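3.2 상부장 높이와 개수대 앞에서 머무는 시간

앞 절에서 우리는 조리 동선을 다루면서 개수대를 하나의 점처럼 취급하였다. 분석의 편의를 위해서는 어쩔 수 없는 선택이었지만, 면담 기록을 다시 읽다 보면 그 단순화가 늘 마음에 걸렸다는 점을 먼저 고백해 두어야 할 것 같다. 부엌에서 일하는 사람에게 개수대는 지나가는 점이라기보다 서서 머무는 자리에 가깝고, 그 자리의 느낌은 발밑의 바닥부터 머리 위의 수납장까지 여러 요소가 함께 만들어 낸다. 이 절에서는 그중에서도 기존 연구가 비교적 소홀히 다루어 온 상부장에 대해 조금 길게 이야기해 보고자 한다.

조사 대상은 Sultby 단지에 거주하는 14가구이다. 이 단지는 두 차례에 걸쳐 지어졌기 때문에 같은 평면 안에서도 부엌 가구의 구성이 서로 다르다. 먼저 지어진 동에는 상부장이 개수대 바로 위까지 이어져 있고, 나중에 지어진 동에는 개수대 위가 비어 있거나 얕은 선반만 달려 있다. 연구를 설계할 때 Raili Hakala는 이 차이를 보고 무척 반가워하였는데, 생활 수준이나 가족 구성이 비슷한 이웃끼리 비교할 수 있는 조건을 만나기가 생각보다 쉽지 않기 때문이다. 가구별 방문은 2월에 이루어졌으며, 해가 짧은 계절이었던 만큼 조명에 관한 이야기가 다른 계절보다 많이 나왔을 가능성은 염두에 둘 필요가 있다.

면담은 한 집에서 30분씩 진행하는 것을 원칙으로 하였다. 물론 차를 내어 주시고 찬장 속까지 보여 주시는 분들 앞에서 그 원칙이 잘 지켜지지는 않았다. 질문지는 Geert Dekker가 이전 연구에서 사용한 것을 바탕으로 다시 다듬었고, 수납 습관을 묻는 문항을 새로 넣었다. 개수대 위에 무엇을 두는지, 그 물건을 하루에 몇 번 꺼내는지, 문을 열어 둔 채로 설거지를 하는 일이 있는지 등을 여쭈었다. 마지막 문항은 사소해 보이지만 뜻밖에 풍부한 대답을 끌어냈다. 젖은 손으로 손잡이를 잡는 것이 싫어서 아예 한쪽 문을 열어 두고 일을 시작한다는 분들이 여러 집에 계셨기 때문이다.
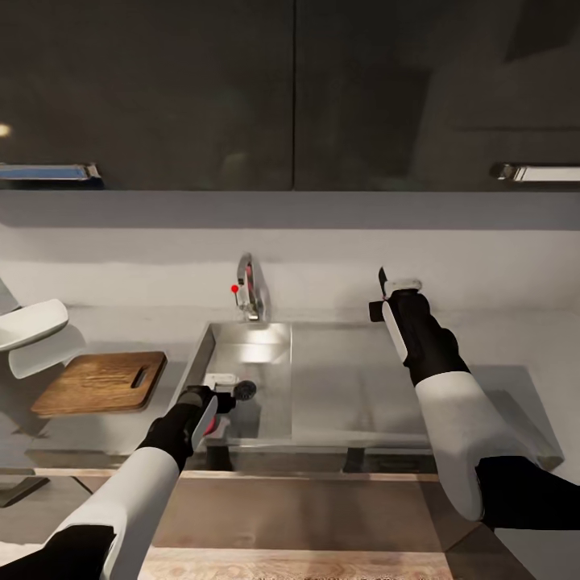
그림 2. 개수대 위쪽에 상부장이 놓인 부엌의 렌더링. 어두운 색의 광택 있는 문 아래로 흰색 뒷벽이 이어진다.

이렇게 문을 열어 두는 습관은 키와도 관계가 있었다. 키가 큰 응답자들은 열린 문의 모서리에 이마를 부딪친 경험을 자주 이야기하였고, 그래서인지 설거지를 시작하기 전에 필요한 그릇 자리를 미리 비워 두는 편이었다. 반면 키가 작은 응답자들에게 문은 그다지 성가신 존재가 아니었으며, 오히려 위 칸에 손이 닿지 않는다는 점이 더 큰 불만이었다. 한 응답자는 맨 위 칸을 두고 “명절에만 만나는 친척 같은 곳”이라고 표현하였는데, 연구진 모두가 이 말을 오래 기억하고 있다.

조명에 대해서도 덧붙일 것이 있다. 상부장이 개수대 쪽으로 나와 있으면 천장등의 빛이 가려 뒷벽 위쪽에 그늘이 지기 쉽다. 먼저 지어진 동의 주민들은 대체로 이 그늘을 의식하고 있었고, 장 밑에 작은 등을 따로 단 집도 있었다. 등을 단 집에서는 그릇을 헹구는 일뿐 아니라 채소를 다듬는 일까지 개수대 앞에서 하는 경향이 뚜렷하였다. 등이 없는 집에서는 같은 일을 식탁으로 가져가서 앉아서 하는 경우가 많았다. 어느 쪽이 더 낫다고 말하기는 어렵다. 식탁에 앉아 콩을 까면서 가족과 이야기하는 시간이 좋다고 하신 분도 계셨으니, 어두운 개수대가 반드시 불편만을 낳는다고 보기는 힘들 것이다.

문의 마감에 대한 의견은 예상보다 갈렸다. 광택이 있는 어두운 마감은 부엌을 정돈되어 보이게 한다는 평을 받는 한편, 손자국이 눈에 잘 띄어 자주 닦게 된다는 하소연도 함께 따라왔다. Toivo Kemppainen은 이를 청소의 부담으로 분류하자고 제안하였으나, 닦는 일 자체를 하루의 마무리로 여기며 즐기는 응답자도 있었기에 우리는 논의 끝에 ‘돌봄의 빈도’라는 중립적인 항목을 두기로 하였다. 용어가 다소 낯설게 들릴 수 있다는 점은 너그럽게 이해해 주시기를 바란다.

한편 상부장이 없는 동에서는 수납의 부족을 메우는 방식이 집집마다 달랐다. 창턱에 컵을 늘어놓는 집이 있는가 하면, 복도의 옷장 한 칸을 그릇장으로 바꾼 집도 있었다. 후자의 경우 그릇을 제자리에 돌려놓기까지의 거리가 길어져, 마른 그릇이 건조대에 하룻밤 이상 머무는 일이 흔하였다. 제2장에서 소개한 Loltilska 단지의 예비 조사에서도 비슷한 모습이 나타난 바 있으므로, 이를 Sultby만의 특징으로 보기는 어렵다.

다만 이 절의 관찰은 어디까지나 거주자의 말에 기대고 있다. 실제로 개수대 앞에 서 있는 시간을 재어 본 집은 2가구에 그쳤고, 두 집 모두 상부장이 있는 동에 속해 있어 비교의 근거로 삼을 수는 없었다. 측정에 응해 주신 두 댁의 기록은 다음 절에서 작업대 높이를 논할 때 다시 살펴보기로 한다.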